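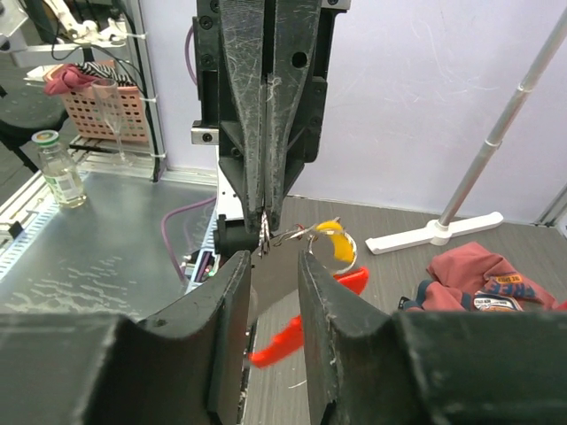

Slide 1. Two grippers, what looks like a key ring, and the bench behind them.

Hello everyone, and thank you for staying through to the last slot before lunch. I'm Zohreh Golestani, and the work is joint with Iwona Laskowska, who did most of the labeling and deserves most of the applause. (Pause, let people find seats.)

Our method is called Jodance. We let the two arms share one guess about where a small object is - keys, cords, the fiddly things - and each arm corrects the other's guess as it moves. 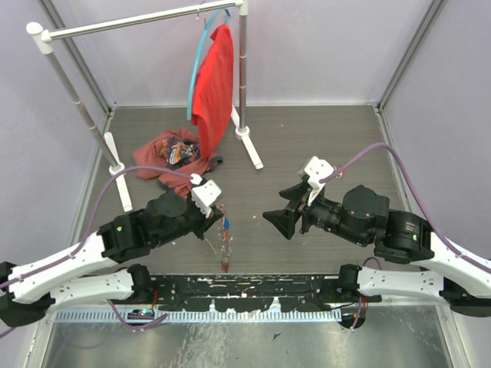 Photo: Wukangate project

Talk about the clutter here, and take your time. The rack, the red shirt on its blue hanger and the heap on the floor all stay in view while the arms work, and we wanted it that way. We trained on 2,162 episodes, and I'm still fond of quite a few of them.
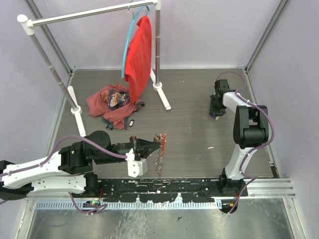 Slide 3. Left gripper open, thin cords just past its tip.

Cords were our hardest class by a long way. With one view we lost them constantly, and adding the second arm's guess got us to 90 percent on the held-out set. Mention that 11 of the failures came from a single bad calibration, and say so before somebody asks!
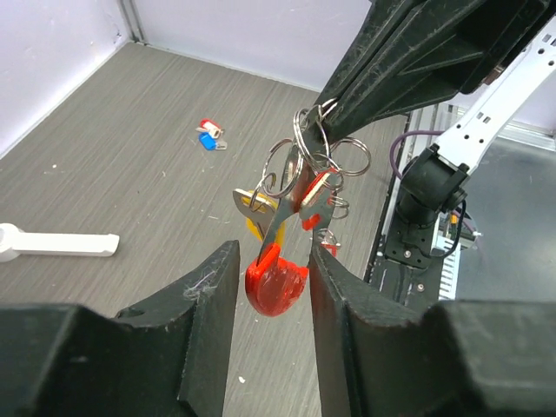
Lostville, March

Keys on their rings, with the other gripper waiting open. If there's time, go over the 2 grasp rules, then take questions.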